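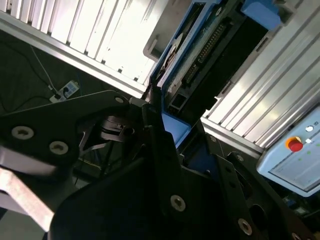 Wie lernt ein Roboter greifen?

26. August 2025, von Lavanya Sundaram

Du weißt, wie man einen Stecker in eine Steckdose steckt. Wahrscheinlich kannst du gar nicht mehr sagen, wann du das gelernt hast. Ein Roboter weiß es am Anfang nicht. Man muss es ihm zeigen, und zwar sehr oft.

Bei der Firma Giltow arbeitet Anil Rajan mit einem Roboter, der einen schwarzen Greifer hat. Ein Greifer ist so etwas wie eine Hand. Nahe am Greifer sitzt eine kleine Kamera. Sie sieht den Greifer von ganz nah und auch das, was vor ihm liegt, zum Beispiel eine grüne Platine in einem blauen Gehäuse. Auf einer Platine sitzen elektronische Bauteile.

Anil steuert den Roboter zuerst selbst. Er führt den Greifer zu einem Teil, greift zu und legt es an einer anderen Stelle ab. Währenddessen speichert der Computer die Bilder der Kamera und jede Bewegung des Arms. Ein solcher Durchgang heißt Beispiel. An einem Vormittag schafft Anil 30 Beispiele.

Ein Beispiel allein reicht nicht. Liegt das Teil beim nächsten Mal schräg, würde der Roboter danebengreifen. Deshalb verschiebt Anil das Teil nach jedem Durchgang ein wenig. Manchmal macht er auch eine Lampe aus, damit das Licht anders ist.

Im Mai hatte das Team 102 Beispiele zusammen. Vier davon wurden gelöscht, weil die Aufnahme zu früh gestoppt hatte. Aus den übrigen sucht ein Programm heraus, was sich wiederholt: Wenn das Bild so aussieht, bewegt sich der Arm dorthin. Das nennt man Training. Danach probiert der Roboter es allein, und die Fehler werden aufgeschrieben. Für Lagen, die er noch nicht gut kann, nimmt Anil neue Beispiele auf.

Und wenn etwas schiefgeht? Dafür gibt es den roten Not-Halt-Knopf mit dem gelb-orangen Ring. Wer ihn drückt, hält den Roboter an.

12-mal geteilt
3 Kommentare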